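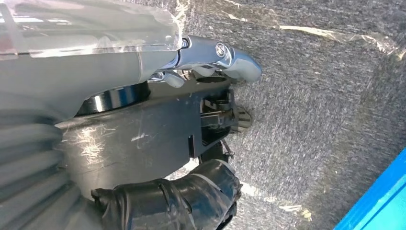

*Wrist and gripper over the felt worktop, plastic sheet over the upper housing, taped cable below.*

## Review: Clastberg wrist dressing kit and Gralska inspection sheet

Reviewed 4/5/24. Kit bought at list price from Harnska.

Clastberg sells the dressing kit as a set of consumables and fixings for routing cables and hoses along a robot wrist. The Gralska sheet is a separate purchase: a laminated card with 60 checks, meant to be used with the kit at handover and at each service. We used the two together for 259 hours of running on a light pick-and-place cell.

### What the card asks for

The checks are grouped by joint, working back from the tool flange. Most are sound. Cables must be held at both ends of every moving section, bends must stay above the maker's minimum radius, and no covering may hide a fixing that has to be inspected. The card also asks for surface damage on the housing to be logged with its position, so that a later reader can tell old marks from new ones. Our housing has a patch of fine white scratches low on the face. It took one line in the log and has not needed another.

The wording on temporary coverings is the weakest part. The card allows "protective film where required" and gives no limits on fit or fastening. Clear crinkled sheet over the upper housing, as in our photograph, would pass. Our own cell rules are stricter: film must be fastened on two sides, kept off the fingers through the full range of wrist rotation, and removed before any run above reduced speed. I would like to see something similar in the next issue.

### Tape

The kit includes black electrical tape for bundling. It is fine for holding a bundle while the route is being tried out. It should not be the finished job. Wrapped in layers, it creases, the end bunches up, and the cable inside cannot be inspected without cutting. The card marks tape as "acceptable, review at 724 hours", and we consider that too long. We review at each shift change during trials and replace with sleeve before sign-off.

The same applies to clear tape on a felt worktop. It is hard to see against the fibres except where it catches the light, and the card has no check for the work surface at all. We added one by hand.

### Fixings and hose

The clips are good. They release without tools and kept their grip after repeated removal. The hose saddles are less good – the smaller size pinches a corrugated hose between ribs, and Clastberg's leaflet does not say which rib pitch it was drawn for. Haque saddles of the same nominal size fitted without trouble and cost slightly less.

### Verdict

Kit: 2 out of 5 as supplied, better if the tape is treated as a setting-up aid and the small saddles are left in the bag. Card: worth having. Add your own lines for film and for the work surface, and write the issue number on each completed sheet, as Gralska prints it only on the back.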